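Call for participants: review of a release fault in kitchen clearing tasks

Skimby Assistive Robotics, Rarnell

Skimby invites applications from people with experience in food service, home support or commercial dishwashing to join a paid review panel. The panel will examine recorded runs of the Irkel kitchen program in simulation and advise on what a household would consider safe, unsafe or simply unacceptable behaviour at the sink.

Background

Irkel is a two-handed arm program that clears used plates and leftover food from a counter. In June, during routine simulation testing, the program began to open its gripper before a plate had reached the floor of the basin. The fault appeared in 29 of 992 runs. In most of those the plate fell a short distance and came to rest upright. In the remainder it struck the front wall of the basin or tipped its contents out. 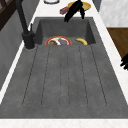
All work with physical arms was suspended the same afternoon and remains suspended. The fault was traced in part to the way the program estimates the depth of the basin. Where the sink and the drainboard share one colour and finish, the estimate can settle on the height of the drainboard, and the release command is then issued too early. A correction has been written, but it has not been accepted. The safety lead, Siham Ragab, has asked that it be judged by people who handle dishes for a living before it goes any further.

A second matter is also within the panel's scope. The program does not at present distinguish between an item that belongs in a sink and one that does not. Food has been placed in the basin with the plate in a number of runs, and our engineers disagree on whether to record this as a failure. The panel's view will be used to settle the scoring rule.

What participants will do

Each participant will review 80 short recordings over four sessions, using a scoring sheet supplied by Skimby. You will be asked to mark the moment of release, to note any contact that would chip or break an ordinary plate, and to say in your own words whether you would let the task continue. Sessions run from 9:30 am to noon at our Rarnell office and are led by Haiyan Guo. Remote attendance can be arranged for participants outside the region.

The recordings are computer-rendered and come from several viewpoints in the same kitchen. Some show the gripper close to the plate, and some show very little of the task. Please score only what the viewpoint allows, and use the "cannot judge" box freely.
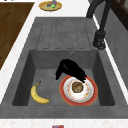

Will participants be in the room with a moving arm?
Physical arms will stay locked out for the whole of the review, and every session takes place in a meeting room with screens only.

Who may apply

Applicants must be 18 or older and have worked for at least one year in a kitchen, a dish room, a care home or a private household. No technical background is needed. Current and former employees of Skimby, and of our software supplier Xu, are not eligible. We particularly welcome people with limited hand strength or low vision, whose daily judgement of weight and height at a sink differs from that of our staff.

Payment and conditions

Participants receive $2,000 on completion of the four sessions. Those who withdraw early will be paid for each session attended. A short confidentiality agreement applies to the recordings, but not to your opinion of them - you remain free to say publicly whether you thought the program was safe.

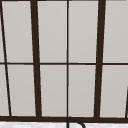 Simulated Irkel kitchen: window and faucet.

How to apply

Send a letter of no more than one page to Urs Mayrhofer, Participant Coordinator, at the Rarnell office. Describe the kitchen work you have done and list any dates you cannot attend. Questions about access or remote attendance may be directed to Lanying Cui. Applicants will be told the outcome in writing, and the panel's findings will be sent to all participants before any decision is made to resume work with physical arms.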